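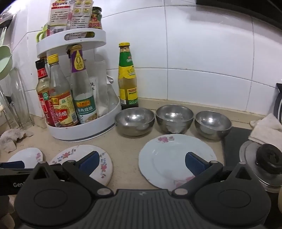

How hard should a homemade gripper squeeze a plate? Just hard enough that it doesn't slide when you tilt your wrist, and on my build that meant backing the spring off way more than I expected!

I call mine Arno (version 5, the first four are in a drawer). Tuning goes like this:

1. Loosen both pivot pins until the arms swing freely, then snug them a quarter turn.
2. Set the spring to its softest notch.
3. Wipe the blue pads with a damp cloth and let them dry. Dish soap film ruins everything.
4. Close on the rim of a plate, lift it an inch over a folded towel, and tilt.
5. If it slips, go up one notch and try again.

My heaviest dinner plate is 353 grams and needed notch three. Bowls are trickier (that curve!), so do plates first. Recheck the pins after a long session, they do creep loose.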